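Daltadach word list: README

We use cookies to remember your language and to count visits. By continuing to browse you accept this. Accept | Settings

Daltadach is a list of household and shopping words collected in Spanish, Latvian and Afrikaans, with a plain English meaning for each word. It is made for people who teach beginners, and for those who write small dictionaries. This file explains what is in the list, how we wrote it, and what you should be careful with.

What is inside

The main file is words.csv. Each row is one word in one language. The columns are:

- id: a number which never changes, also when the word is corrected
- lang: es, lv or af
- word: the word in its base form
- gender: only for es and lv, empty for af
- meaning: English, at most 15 words
- region: where the speaker learned the word, if he or she wanted to tell it
- note: free text, sometimes long

There is also a second file, doubts.csv, with the same columns. Words stay there until two speakers agree on the meaning. Please do not mix the two files. One person did this for a printed booklet and the result was not nice for the Latvian part.

How the words were collected

The Spanish words come from Fredy Cáceres, Hernán Rengifo and Gladys Londoño. Dzintra Siliņa wrote the Latvian words and Marietjie Mtshali the Afrikaans ones. We met in the evenings, usually after 7, and every meeting had one topic: the kitchen, the bathroom, things for carrying, things for cleaning, the post office. Each speaker wrote first alone on paper, and only after this we compared. I recommend this order. When we talked first, everybody started to translate the same English words and the local ones did not come out.

No word was taken from a published dictionary. If a speaker was not sure about spelling, we checked it after the meeting, but we did not add new words from the checking.

Regional words

This is the part which gives the most work and, I think, the most use. For "bag" in Spanish we have bolsa, funda, chuspa, talego and jaba, and they are not equal. Gladys says chuspa for the thin bag from the shop and would not use it for a suitcase. Hernán says bolsa for nearly everything. Both are in the file, with the note column filled. In Latvian we keep maiss and maisiņš as separate rows, although the second is the diminutive, for the reason that Dzintra uses them for different objects. In Afrikaans there is sak, and Marietjie added inkopiesak for a shopping bag.
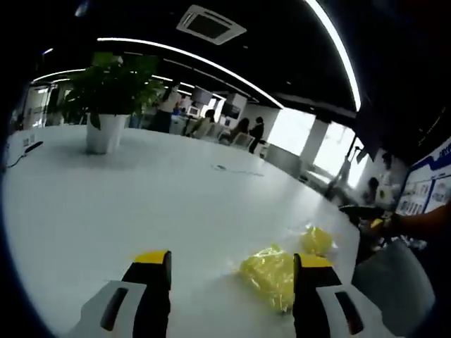 Topic "things for carrying": a yellow plastic bag. See sak, maisiņš, bolsa.

If you know a word which is missing, please send also the place where you heard it. A word without a place goes to doubts.csv.

Known problems

- The Latvian part has fewer cleaning words than the other two. We had only one speaker.
- Gender is missing for some loan words. We left it empty when the speaker hesitated.
- The meaning column uses American English, but a few old rows still say "tin" and "tap". They will be changed in the next version.
- Sorting in a spreadsheet can put the Latvian letters with marks at the end. The file is correct, it is the setting of the program.
- Please open the file as UTF-8. Otherwise the ñ and the ņ will be broken.

Versions

The February version has a corrected kitchen topic and new region notes. In the version before it, 100 rows had the wrong language code (es in place of af). If you downloaded that one, please take the new file and compare by id, not by word.

Use and thanks

You may copy, print and change the list for teaching. Please keep the names of the speakers together with it. For a printed book to be sold, write to us first.

Hutero gave us the room and Sotelo printed the paper forms.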